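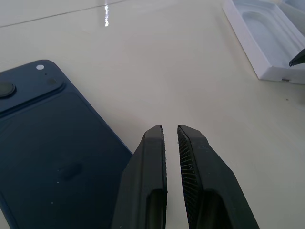

Refilwe Adams reckons anyone who gives up their phone for the evenings is back on it inside a fortnight, and she told me so in September when I started.

Threads > Evenings off > Year end

31/12/2022, by Nelly Sánchez

Well, Refilwe, I lasted! Mostly. Phone goes face down on the table after tea and stays there till morning (alarm clock bought from the market, ticks like a bomb, I've got quite fond of it).

First week was grim. I kept patting my pocket on the stairs. I read the back of a cereal packet twice and then started on the boiler manual.

Then I dug out the jigsaw my aunt gave me, 900 pieces, nearly all of it sky. Took me up to 15 evenings and there's a piece missing from the harbour wall. I've looked under everything. If you borrowed it before me, check your sofa please.

Books: finished 3, gave up on one about a lighthouse keeper who never seems to go up the lighthouse. Efraín Tello lent me that and keeps asking how I'm getting on with it. Sorry Efraín.

Oh, and unread messages. I came back to the family group after one long weekend and there were 2,111 of them, mostly about whose turn it was to host and whether Nilton can eat prawns. He can. He always could.

Things I missed: two birthdays (sent late cards, grovelled), the swimming pool changing its hours, a sale on wellies.

I did cheat when the football was on. And when the cat was at the vet's, though I'm not counting that one, I'd have been a wreck without it.

Sleep is better, I think. I drop off quicker anyway, and I've stopped reading the news at midnight and then lying there cross about it.

Carrying on into January, but Sundays are off the list so I can ring my sister. Anyone fancy joining in? Reply before seven, I won't see it after that.

Contact | © 2022 Nelly Sánchez | Back to top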